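Section 4: Starting the Citadel Walk on Your Audio Guide

Welcome to the best part of Cenetthorpe! The Martens audio guide takes you up through the old citadel, past the chapel and along the river wall, and it's easy to set up once you have it in your hand. Dirk Kuipers recorded the English track, and his stories about the gatehouse are well worth slowing down for.

Before you begin

Pick up your guide at the Nakton Gate desk. Check that the battery light is green. If it's orange, ask for a fresh unit - the full walk takes two hours and an orange light won't get you to the end.

Starting the walk

1. Hold the side button until you hear the bell.
2. Press the arrow keys to choose your language, then press OK.
3. Choose LONG WALK or SHORT WALK. The short walk skips the upper wall and the powder tower.
4. Stand on the brass plate inside the gate and press PLAY.
5. Walk on when the voice tells you to. Each stop has a number on a blue sign, so you can type it in if you want to jump ahead.

Note: The long walk has six stops inside the walls. Stop 2, the Governor's House, has extra tracks on its painted ceiling. Press MORE to hear them. They're wonderful!

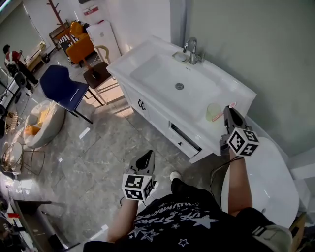

Small cup on the countertop of a white vanity.

Caution: The stairs to the upper wall are steep and the stone is worn smooth. Pause the guide before you climb and keep one hand on the rail. The upper wall closes in high wind.

If the sound cuts out

Thick walls can block the signal in the chapel crypt. Go back up to the doorway, wait for the bell, and press PLAY again. The track picks up where it stopped. If you hear nothing, type in the stop number by hand.

Sharing a guide

Two people can listen on one unit. Plug the second headset into the lower socket and set its volume with the small wheel - the main keys only change the first headset.

Returning your guide

Drop it in the slot at the Zemano Tower exit, or bring it back to the Nakton Gate desk. In September the tower exit shuts early, so use the gate.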